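Bac jaune en plastique qui gondole après passage à l'étuve : récupérable ?

Forum > Matériaux et entretien > Plastiques
539 vues

Nusrat Majumder
Bonjour,
J'utilise des bacs plats en plastique jaune pâle pour trier et sécher des graines potagères (tomate, courge, haricot). Achetés en lot chez Andside, référence effacée depuis longtemps, aucun symbole de recyclage lisible sous le fond. Je les passe dans une armoire ventilée entre 35 et 40 °C, jamais plus d'après le thermostat. Depuis quelques semaines, le fond d'un des bacs n'est plus plan : il remonte au centre d'environ deux millimètres, mesure faite à la règle et au jeu de cales. Les graines rondes roulent vers les bords et s'accumulent le long de la paroi, ce qui fausse le séchage.

Les rebords, eux, n'ont pas bougé. Pas de fissure, pas de blanchiment dans les angles. Le bac est lavé à l'eau tiède avec un détergent neutre, puis rincé et égoutté sur chant. 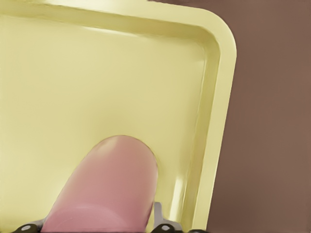 J'ai trois questions. Peut-on redresser le fond à chaud sans déformer le rebord ? Comment identifier la matière sans laboratoire ? Et s'il faut remplacer, vers quel plastique se tourner pour un usage prolongé à 40 °C ? J'ai déjà essayé de retourner le bac et de le charger avec un dictionnaire pendant une nuit à température ambiante, sans effet mesurable.

Précision utile : les bacs servent aussi pour des lots destinés à l'échange, donc je voudrais éviter tout ce qui laisse un résidu (colle, solvant, lubrifiant).

Réponses classées par date

Habibur Navaratnam
Commencez par l'identification, le reste en dépend.

Essai de flottaison. Prélevez un petit copeau sur une nervure ou un point d'injection, au cutter, et plongez-le dans de l'eau avec une goutte de liquide vaisselle, pour éviter qu'une bulle ne le maintienne en surface. S'il flotte, vous avez un polyéthylène ou un polypropylène. S'il coule, il s'agit plutôt d'un polystyrène, d'un ABS ou d'un PVC. Attention, un polypropylène chargé (talc, craie) peut couler aussi.

Essai à l'ongle. Le polyéthylène se raye assez facilement, le polypropylène nettement moins. Le polystyrène choc sonne sec quand on le tapote et blanchit au pli.

Pour la température : un polystyrène courant commence à perdre sa rigidité bien avant 100 °C, mais 40 °C ne suffisent pas à le ramollir. Je soupçonne donc soit un thermostat faux, soit un relâchement des contraintes internes du moulage, accéléré par des cycles répétés. Le second cas est fréquent sur les pièces plates de grande surface à paroi mince. Le rebord, plus rigide par sa géométrie, garde ses dimensions et le fond n'a pas d'autre solution que de flamber.

Vérifiez le thermostat avec un thermomètre indépendant, sonde posée à la hauteur du bac et non en bas de l'armoire. Sur mon ancienne armoire Serkano, l'affichage donnait 40 °C et la clayette supérieure, juste sous la résistance, en était à 64. Relevez la valeur sur un cycle complet de chauffe : la moyenne peut être correcte et les pointes beaucoup trop hautes.

Redressage, si c'est un polypropylène :
1. Poser le bac à l'envers sur une surface plane et rigide, avec une cale qui soutient le fond sur toute sa surface. Sans cette cale, la charge passe par le rebord et vous n'obtiendrez rien.
2. Placer dessus une plaque plane, puis la charge, répartie.
3. Chauffer l'ensemble à 70 °C pendant deux heures.
4. Laisser refroidir sous charge, porte fermée, jusqu'au lendemain. Ne pas tremper à l'eau froide.

Pour un polystyrène, ne dépassez pas 60 °C et attendez-vous à un résultat partiel. Pour un PVC, je m'abstiendrais.

La nuit sous un dictionnaire à température ambiante ne pouvait rien donner : la déformation était élastique, elle est revenue dès la charge retirée.

Imtiaz Roy
Perso j'ai jeté les miens et pris des plaques à pâtisserie en inox. Ça chauffe, ça se lave, ça ne bouge pas. Plus lourd par contre, et les graines de tomate collent si on ne met rien dessous.

Eleri Kemeys
D'accord avec Habibur sur la méthode, avec deux réserves.

La première concerne la cale. Le fond d'un bac moulé est rarement raccordé à angle vif à la paroi, il y a un congé. Une cale aux dimensions exactes du fond va porter sur ce congé et marquer la matière. Prenez-la plus petite de cinq millimètres sur chaque côté et arrondissez ses angles. Du contreplaqué convient, recouvert d'un papier cuisson pour éviter que la fibre du bois ne s'imprime dans le fond.

La seconde concerne la durabilité. Un fond redressé de cette façon revient souvent en partie si les cycles reprennent dans les mêmes conditions. J'en ai redressé quatre en août, deux ont regondolé avant Noël. Il vaut mieux corriger la cause : baisser la consigne à 32 °C, allonger la durée, et ne jamais poser le bac directement sur une clayette à barreaux espacés. Sur barreaux, le fond chauffe par bandes. Une plaque d'aluminium de 2 mm entre les deux règle une bonne part du problème.

Pour le remplacement, cherchez du polypropylène marqué PP ou 5 dans le triangle, fond nervuré par-dessous, masse d'au moins 274 g pour un format proche du A4. C'est la masse des miens, des Haque, que j'utilise depuis plusieurs saisons sans déformation mesurable. Les versions plus légères du même format se voilent.

Dernier point : à 40 °C, pour des semences destinées à l'échange, vous êtes déjà haut. Beaucoup de jardiniers restent sous 35 °C pour préserver la germination. Le bac vous rend peut-être service en vous obligeant à revoir la consigne.

Commentaires sur cette réponse

Nusrat Majumder, 19/4/26
Merci à tous. Le copeau flotte et l'ongle marque à peine, donc polypropylène selon toute vraisemblance. Thermomètre indépendant sur la clayette du haut : pointes à 57 °C pour une consigne de 38. J'ai descendu la consigne et condamné l'étage supérieur. Je tente le redressage avec la cale réduite et je donnerai la flèche mesurée après une dizaine de cycles.

Habibur Navaratnam
57 au lieu de 38, regardez aussi la position de la sonde du thermostat. Si elle est plaquée contre la tôle, elle lit la tôle. Un écart de deux centimètres suffit en général.

Fatos Kneževič
Est-ce que la méthode vaut aussi pour des couvercles ? J'en ai un qui ne clipse plus.

Eleri Kemeys
Pour un couvercle, non, le clip demande une tolérance que vous n'obtiendrez pas avec une plaque et un poids. Ouvrez plutôt un sujet séparé avec les cotes.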